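4.2 Equipment cost and procurement planning

The budget was fixed before the task set, and the sorting task was sized to fit it.
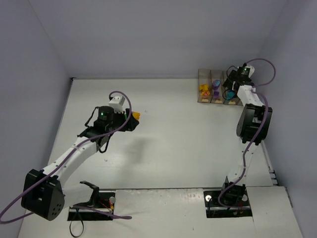 Each cell was costed as one unit: 2 arms, grippers, table, walls and cabling. Spare gripper fingers were budgeted separately at 119 dollars per set, with a reserve of 3,000 dollars per cell for joint replacement. Quotes were requested from Woditz and Sallbridge in May; only Woditz priced the cabling as a line item. Toys and divided organizers were capped at 200 dollars.

Figure 3. Two-arm cell during toy sorting. The left gripper holds a toy piece; the organizer stands in the far right corner.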